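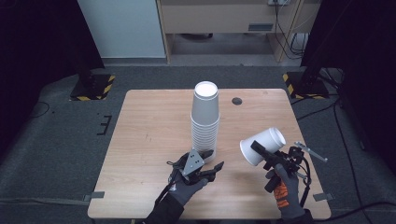 Posted by Abbas Fallahi
December 2, 2024
Filed under: Workshop tips, Automation, Bench notes

Recording cup stacking with hand-held grippers: notes on the bench, the tools and the cups

The notes below cover one job, taking paper cups off a nested stack and putting them back on, done by a person holding a gripper in each hand. The recordings are used to train Fortin, the control program we run on the two-armed machine. The person does the task, the cameras and the hand positions are logged, and Fortin is fitted to the log. The arms are not needed until testing.

Most of the points apply to any small, light item that nests: yoghurt pots, plastic beakers, plant pots, cake cases if you have the patience.

Why cups

A paper cup is cheap, light and easily damaged, and the damage shows. Squeeze it too hard and the wall creases. Squeeze it too little and it turns in the fingers. It also has to be lined up with the rest of the stack before it will go on, and it will sit slightly crooked if the last part of the movement is rushed. All of this can be checked by eye after the attempt, with no force sensor.

Setting up the table

Use a small table you can reach across without leaning. Leaning moves the shoulders, the shoulders move the wrist, and the recording then contains a sway that the arms will try to copy.

Fix the table to the floor. Gaffer tape from the table edge down to the carpet is enough for cups. Check it by pushing the table with a hip from each side. If the top shifts at all, add tape or move to a heavier table. We lost a full afternoon in October to a table that crept towards the operator a little at a time. Each recording looked correct by itself, and the fault only showed when the starting positions were plotted together.

Curtains at the sides keep people walking past out of the head camera. Use plain dark cloth, hung so that it doesn't stir when a door is opened. Floor covering should be dull. A shiny floor puts a second set of lights into the picture.

Leave the wood grain alone. We tried covering the tabletop with plain paper and the position tracking got worse, as it had fewer marks to hold on to. A strong grain, a knot or a cable hole is useful to the tracker. If your table is plain white, a few scraps of patterned tape near the edges will do the same work.

Building the stack

Put the stack a little to one side of the middle, so that one hand has clear wood to work over. Leave the width of a hand between the stack and any table edge.

Press the finished stack down once with a flat palm before starting. Cups straight from the sleeve are nested unevenly, with some rims tight together and others standing off, and a tight pair will come away as one. If your cups cling, take the whole stack apart and put it back by hand first. Do not dust them with anything. Cornflour was tried. It works on the cups and ruins the finger pads.

A tall stack is harder than a short one in two ways. The top is closer to the cameras, so it fills more of the view, and the lower part is more easily knocked over by a wrist. Start new operators on a short stack and let them build up. 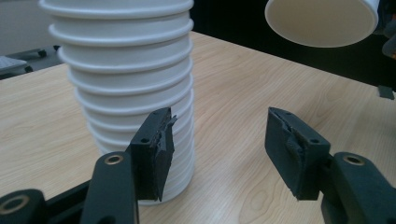
Finger gap matters more than finger force. Open the fingers well past the width of the cup on the approach, then close in one steady movement. Operators who approach with the fingers only just wider than the cup tend to brush the rim of the next one down. On the stack this tips the column. On a loose cup it simply pushes the cup away, and the operator chases it, and the chase is recorded.

The rolled rim is the stiff part of the cup. Below it the wall gives easily. For a lift that must not crease the cup, grip close under the rim, with both pads touching at the same moment. For a cup lying on its side, grip across the body and accept a small dent, or turn the wrist so that the pads meet the rim.

Steadying hand

The hand nearest the stack has a job even when it is not lifting. Rest the closed or half-closed fingers beside the lower cups, near enough to stop a lean, without pressing. Operators are inclined to park this hand well away from the work, and the stack then has no support when the next cup comes down on it.

The steadying hand must be kept still. Small restless movements are copied by Fortin as if they were part of the task. We had one version of the program that tapped the bottom of the stack between cups, and the tapping was found, on playback, in a good part of one operator's recordings.

Putting a cup back

Move to a point directly over the stack. Stop for a moment. Lower. The pause looks needless to the person doing it, but it separates the sideways movement from the downward one, and the fitted program is much steadier when the two are not blended.

Let go while the cup is still slightly proud of its final place, then press it home with closed fingers if needed. Holding on all the way down pulls the cup back up when the fingers open, particularly if the pads are tacky.

Results so far

We recorded 100 attempts in the last batch, all with the same operator and the same sleeve of cups. Of these, 82 were kept and 18 were thrown out. The rejects were mostly doubles (two cups coming off as one) and tracking faults. Dropped cups were not rejected if the operator picked the cup up again and finished.

Keeping the recovered drops was a choice and we would make it again. An earlier version of Fortin, fitted only to clean attempts, had no idea what to do with a cup on its side. It went back to the stack and carried on, leaving the dropped cup on the table.

The pause was tested on its own. With the pause left out of the instructions, the arms finished 18 of 31 trials. With the pause, and nothing else changed, they finished nearly all of them. The sample is small, the room was the same, and we changed to a new sleeve of cups partway through the second set, so the size of the gain should be treated with care. The direction of it I would rely on.

Two things made no difference that we could measure: the colour of the operator's gloves and the height of the chair, within ordinary limits.

Looking after the grippers

Our pair are Sondik hand units. The points below should carry over to any make with a similar linkage.

Pads. Look at both inner faces before every session, under a bright light. Soft pads fray at the edges first and then tear from a corner. A loose flap will hook a rolled rim. Trim flaps with nail scissors and do not pull them, as pulling takes good material with it. When a pad has worn through to the backing it should be replaced, and its partner on the opposite finger replaced with it. A new pad facing an old one grips off centre.

Old glue. Scrape with a plastic card, then wipe with surgical spirit and leave to dry fully. Washing-up liquid leaves a film.

Bushings. A brass bushing that has run dry will squeak before it sticks. One drop of light machine oil on a cocktail stick, worked in by opening and closing the fingers, then wiped. Keep oil off the pads. Cooking oil goes gummy and should not be used.

Screws. Check the finger screws with the correct driver at the start of the week. They are small and will strip if forced. If they keep working loose, use a mild thread lock and not a strong one.

Cables. Leave a loop of slack at the wrist and run the rest along the sleeve, held with a soft strap. A cable pulled tight at full reach will turn the gripper slightly, and the operator corrects for it without noticing. Route anything on the floor away from where the operator stands.

Gloves and sleeves. Close-fitting gloves, dull in finish. Loose cuffs brush the stack. Wash the gloves, they get grim quickly.

Logging

Name each file before the attempt and not after. We use Gisto for the log, with one line per attempt: operator, cup batch, stack height at the start, pads new or worn, and a free note. The free note has been the most useful column. "Cup stuck" written at the time is worth more than a long search through the footage later.

Write the result down before watching the playback. People are kinder to an attempt after they have seen it a second time.

Keep the head view and the hand views together in one folder per attempt. The head view shows where the cup is going. The hand view shows whether the pads met it squarely. We found most of the faulty grips in the hand view alone, and most of the leaning stacks in the head view.

Stop when the operator is tired. The first sign is shorter pauses. The second is the elbow dropping to rest on the table.

Cups after use

A cup with one crease can go back in the stack for practice but not for recording. Put creased cups in a separate bag at once, as they are hard to pick out again when nested. Keep unused sleeves closed and off the floor. Cups left open in the Mirnanov workshop over a damp weekend went soft at the rim and behaved differently enough that we set the whole sleeve aside for tea.

Still to do

Different cup sizes in one stack. Left and right hands swapped. A check on whether the pause can be shortened once the program is fitted, as the present version is slow and spends a good part of its time hovering. The swapped-hands set is being recorded first, on the same table, with new pads fitted to both units.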